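Wrist view in sim vs. the real cell – rack grip keeps creeping

Category: Cell Setup & Maintenance > Grippers and Wrist Cameras

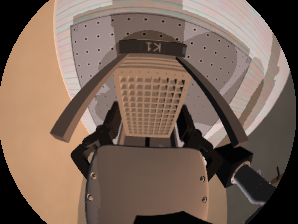

Wrist camera view from the sim, K1 rack between the fingers.

krivadeneyra
Posting this under setup but it may turn into a repair question. We run one arm with a two-finger linkage gripper, and the job is moving K1 racks between a perforated plate and a wash station. The cell was built by Kurnumier and handed over to us in December. I keep a simulated copy of it, which is where the render comes from, and I use it to check poses before I touch the real one.

The problem is that on the real cell the rack creeps in the grip. It goes down toward the palm a little on every lift. After 15 cycles it is far enough off that the set-down misses the plate pins. In sim it never moves. Same poses, same finger opening, same speeds.

What I have done so far:
– wiped the pads with alcohol
– re-ran the finger zero
– raised grip force one step (no change that I can measure)
– checked the tool center point against the pointer

Kevin

palomino_a
What is the rack weight in the sim? When I set up ours I left the default mass in and everything held perfectly for that reason.

krivadeneyra
It was on the default. I put in the real weight last night and it still holds. Friction is also default, so I don't trust that part.

gladys.n
I would stop looking at the sim for this. Grip creep is almost always pads or linkage play. How many cycles on the pads?

krivadeneyra
Counter says 1,948 since they were changed. I thought that was low.

gladys.n
It's not low if they are the soft ones. We change ours at 1,000 and I write the counter value on a strip of tape on the controller door. The Kiken pads go shiny in the middle well before they look worn. Hold one against a straight edge with a light behind it. If there is light in the middle, you're gripping on the top and bottom of the pad only.

t_restrepo
I disagree with Gladys on the order. Pads are cheap, sure, but if the linkage is loose you will put new pads on crooked fingers and wear them the same way again. Check the pivots first. Power off, lock out, air bled if you have any on the tool. Take each finger by the tip and push it in and out, then side to side. In and out you should feel nothing. Side to side a hair is normal.

Also look at how the two pads sit in your view. The left one looks narrow alongside the rack and the right one is a tall pad leaning in on it. Could be only the angle, since the camera is looking down past the housing. But I'd want to see the same view from the real camera before I said anything about alignment.

krivadeneyra
That is only the render, so there's no wear in it. I'll compare with the real one.

t_restrepo
I know it's the render. My point is that if the real picture lines up with it, your fingers are where the model says they are. If it doesn't, you have your answer. Best use I ever got out of a sim.

palomino_a
Be careful with that comparison. It only works if the lens model matches. Yours is that round wide view, and those bend straight lines a lot toward the rim. If the real lens is not calibrated you'll be chasing the lens and not the finger. Compare near the middle, on the rack lattice, and ignore anything out by the edge.

ktaipe
Coming at it from the other side – are you sure the rack is the same each time? We had a batch from Comance where the side walls had more draft than the older ones. Parallel pads on a tapered wall will walk the part every time you squeeze. More force makes it worse.

krivadeneyra
I hadn't thought of that. The rack in the render looks narrower toward the gripper, but that's perspective, the model is square. I'll put calipers on a few of the real ones.

gladys.n
Still say pads. You can swap them in the time it takes to find the calipers.

t_restrepo
And then you've changed two things and don't know which one fixed it.

gladys.n
I can live with that if it's running.

krivadeneyra
Update. Did it in Teófilo's order, sorry Gladys.

Pivots: left finger solid. Right finger moved in and out at the tip, enough to see. The lower pivot screw had backed out. There was no thread locker on it that I could find. Cleaned it, medium thread locker, torqued to the sheet, left it overnight.

Housing screws: all four on the cover were tight. I put a paint mark on each while I was there.

Pads: shiny in the middle, as Gladys said, and the right one worn more at the top. Changed both.

Racks: measured 3. No taper worth mentioning. Not a Comance batch.

Re-zeroed the fingers after all that. Ran it through the shift and the set-down is hitting the pins.

ktaipe
Good. Which torque sheet did you use? The Palamarchuk one and the one that ships with the gripper don't agree for that pivot.

krivadeneyra
The one that came with the gripper. What does the other one say?

ktaipe
Higher. I stopped using it after the finger got stiff on us. Stay with yours.

palomino_a
Set the friction in your sim down until it starts to creep with the old grip force, then keep that value. It won't be right but it'll be closer than the default.

krivadeneyra
Will try that next. Leaving the thread open until I've had the new pads on a while.

Related threads
Finger zero drifts after cold start
Perforated plate pins – straight or tapered?
Which thread locker on small pivots
Calibrating a wide lens on the wrist
Pad change log, how do you keep yours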